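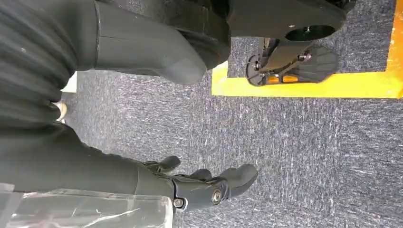
*Figure 7.1. A robotic hand with jointed fingers, held over speckled carpet.*

# Chapter 7: The Fixture List

Every soccer season begins with a document that makes everyone unhappy. It has no goals in it, and it is finished months before anyone pulls a hamstring. Coaches read it with a pen in hand, circling the weeks in which they have been wronged.

The Rultia League, which we will follow through this chapter, has ten clubs. Each plays every other club twice, once at home and once away. That gives 90 games over 18 rounds, and if games were all a league had to worry about, you could write the list on the back of a menu before the soup came.

In May, Weronika Michalski, the league's scheduler, opened her inbox and found 99 requests from the ten clubs. Skundska could not play at home during the onion fair, when the parking lot becomes the onion fair. Droltora shared its field with a rugby club and wanted every home game to fall before the rugby club had been on it. Four clubs asked to be at home for the last round. Six asked not to travel to Droltora in winter, a 600-mile round trip for the farthest of them, and Droltora asked, with some dignity, whether it might have at least one visitor between November and February.

Umesh Grewal, then coaching Skundska, sent a single request. It read, "Be fair."

## 7.1 What fair might mean

Grewal's request was the hardest of the 99, and most of this chapter is spent on it. A schedule can be fair in several ways, and they get in each other's road.

Start with the plainest. Over a full season each club has nine home games and nine away. This part is easy and it earns the scheduler no thanks at all. Next comes the order. A club that plays its first five games away may be bottom of the table before its own fans have seen it, and may have a new coach by the time they do. We call two home games in a row, or two away games in a row, a **break**. Clubs dislike away breaks. They are oddly calm about the other sort.

Could a schedule have no breaks? Take one half of the season, in which each club meets each other club once. A club with no breaks must follow one of two patterns: home, away, home, away, or the reverse. Two clubs with the same pattern are always both at home or both away, so they can never meet. It follows that at most two clubs in the league can go without a break, and the other eight must have at least one each. For ten clubs the minimum is eight breaks. No amount of shouting at the scheduler brings it down to seven, though Section 7.3 records the attempt.

Then there is money. Skundska drew 2,337 people to its home game with Droltora, the best crowd either club had seen all year, and both would like that game on a holiday. So would every other pair of neighbors. The calendar has a limited supply of holidays.

## Before you read on

1. A league has six clubs, each meeting the others once. How many rounds are needed, and what is the smallest possible number of breaks?
2. Add a seventh club. One club now sits out each round. Explain why the number of rounds goes up by two.
3. Write a request to the scheduler on behalf of a club you support. Then write the complaint its nearest rival would send if the request were granted.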